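Josik puts its wrist-camera picking kit on sale, rope handles and all

MOLLHAM, December 3, 2021 - Automation supplier Josik today opened orders for the Prusgate, a bolt-on gripper and wrist camera kit for people who already own a small robot arm and would like it to pick up something more interesting than a foam cube. 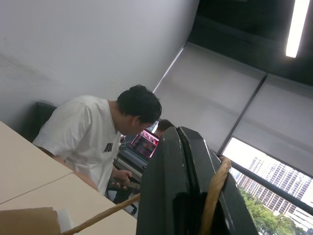
Seen from the wrist: tan rope handles and what looks like a black paper bag, with a desk and a phone in use beyond.

The Prusgate is sold as one box holding a two-finger gripper, a small camera that mounts beside it, the cabling, and a printed manual that can be read in one sitting. It fits most light bench arms with a standard flange. Buyers supply the arm, the table and the patience.

Josik has aimed the kit at soft, floppy and generally unhelpful objects. Boxes have been well served by the industry for years. Bags with handles have not, and the company spent much of its development time on them. A rope handle can stand up, flop over or lie flat against the side of the bag, and the software has to find it in any of those moods before the fingers close.

"Everyone's demo has a cube in it," said Léonie Barbier, head of product at Josik. "Our customers wrote to us about shopping bags, bread sacks and one very stubborn laundry net. We read the letters and gave up on the cube."

The camera rides on the wrist so that it sees what the fingers are about to touch. It also sees whatever else is in the room, at whatever angle the wrist happens to be. The software is trained on ordinary rooms with ordinary clutter, and setup does not call for a backdrop, special lighting or asking your colleagues to move.

The kit comes with 411 ready-made grasp routines, sorted by the kind of handle, lip or edge involved. Users can add their own by guiding the arm through the motion by hand and pressing the button on the gripper housing. A bad attempt can be erased with a second press, a feature Barbier said was requested early and often by the people testing it.

"My own first recording was a bag going off the end of the table," she said. "I have kept it. It is a good reminder to price the kit fairly."

In trials that began in July, the gripper was run through roughly 4,000 handle pickups at Josik's Mollham office. The fingertip pads are rated for 2,000 cycles and are the part most likely to need replacing. A spare set is included, along with the small screwdriver everyone loses.

The Prusgate has a lifting limit of 700 grams. Josik asks customers to take that number seriously and leave the tinned tomatoes out of the bag.

Distribution outside the Mollham area will be handled by Leblanc, which will also run the repair desk and a phone line answered during business hours. Customers with an earlier Josik gripper can keep their mounting plate and order the camera and software on their own. Orders placed now will ship in the new year, in the order they come in.

About Josik
Josik designs grippers, mounts and software for small robot arms used in workshops, classrooms and back offices. The company is based in Mollham.

Media contact
Léonie Barbier, Josik, Mollham
Loan kits are available to reviewers on request. Please return the screwdriver.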